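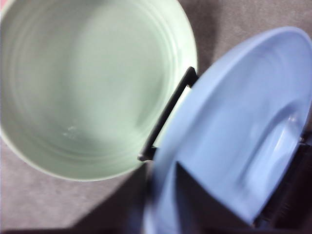 Okay, week two, and we're on house rules for gripping, which I know sounds dull, but stay with me! My first rule is that a run only counts if you wrote down what "done" means before the arm moved. The second is clearance. Look at how close the black finger on the blue dish sits to the rim of the green bowl, with just a small gap of green showing between them. With that little space I want you at the slow setting, full stop, and I want the neighbor item written on your sheet (the bowl counts, even if your task is only the dish).

Third rule, and this one comes from Igor Adamczyk, who ran this lab before me: one person on the stop button, hands off everything else. No phone, no notes, no helpful nudging of dishes. If you swap, say it out loud.

Logging! Use the Jamari sheet, one line per try, and failed tries go in too. Last June a group handed me 96 lines with every failure left out, and we had to throw away the whole set. Don't fix a bad line afterward either, just strike it and write a new one under it.

For Mon 2 January, please do 20 slow grips per pair and bring the sheets to Jericho Dizon in the Nekivby room. He has the spare finger pads as well, so ask him if yours look worn.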